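Microwave turntable stops and starts – replace or live with it?

wallin_90
Posted in Kitchen and Small Appliances

The plate in our white countertop microwave turns for a while, sticks, then goes again. I've washed the glass and wiped the floor of the oven. It has been doing this since March. The repair place in Ritton wants more than I'd like to pay just to look at it.

pustetti
Is the plate seated on the hub? If it's off center it rides up and drags.

erkbridge343
I'd go straight for the motor. Mine did the same and a new one fixed it.

pustetti
Motor is the last thing I'd buy. Check the roller ring first – a bit of dried food in the track is enough to stop it.

wallin_90
Door open, plate in:
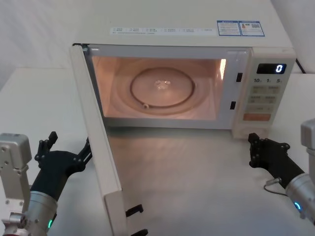
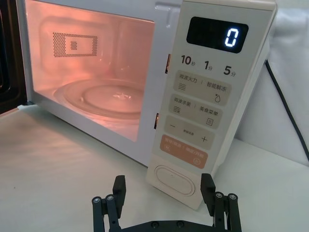 The plate itself doesn't rock when I press the rim. I've run it with a cup of water for 3 minutes and it stuck twice. The button labels are in Chinese, but the times under the display are easy enough to read, so I just use the 1 minute one for testing.

pustetti
Lift the glass and wash the rollers in hot water. Wipe the track too, all the way round.

erkbridge343
Still say motor. Unplug it before you take any panel off.

wallin_90
Rollers first, then. I'll post again after dinner.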